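Peg kit, is the dark table a mistake?

ogrewal60
Doing the white Kondel board on our dining table, which is very nearly black. My partner Ehsan says the contrast helps. I say I've lost a blue peg on it twice, and I'm 60 and would like to finish.

flanby_fan
Dark is fine. Lay the board flat, park the spare pegs in a bowl.
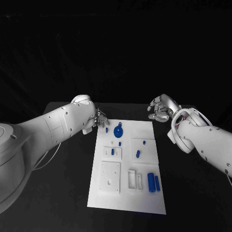
I also hang black cloth behind mine so I'm not staring at the dishes. Best money I never spent.

noemie_o
Disagree. Dark tables eat small parts. White towel or nothing.

flanby_fan
White towel, white board, white fixtures. Enjoy finding those.

noemie_o
The towel is beige now anyway.

ogrewal60
Went with the bowl. Ehsan put pretzels in it. Does Kondel sell single pegs?

noemie_o
Packs of 2. Ask me in February how long shipping takes.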